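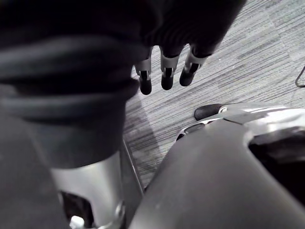

Dark fabric above the floor, Varcombe.

Search notebook Enter keywords Go
Last updated May 30, 2026

Reverb check, Varcombe room

Repeated the January decay measurements. Lachance speaker in the corner, mic at 2 positions, six sweeps at each. Threw out one sweep at position 1 – door slam. Background hum peaks at 147 Hz and was there in January too. I still think it's the ventilation.

The low bands scatter more than I'd like. Mids and highs repeat well. Carpet tiles run through the gap between the two white structures and on into the open area, so the room is not really closed at that end.
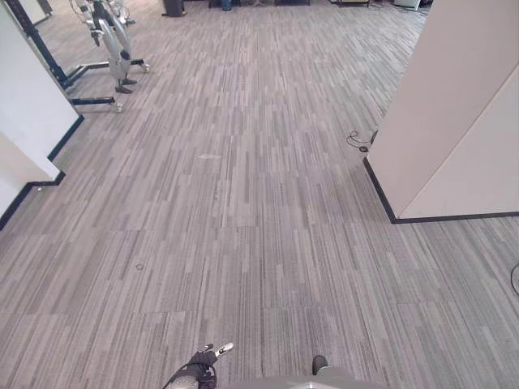
To do

– Redo position 2 with the ventilation off
– Ask Clusen for the calibration sheet
– Move the old Narier files to the shared drive
– Five more sweeps with the speaker turned to the wall

Contact the lab | © Clusen Acoustics | Back to top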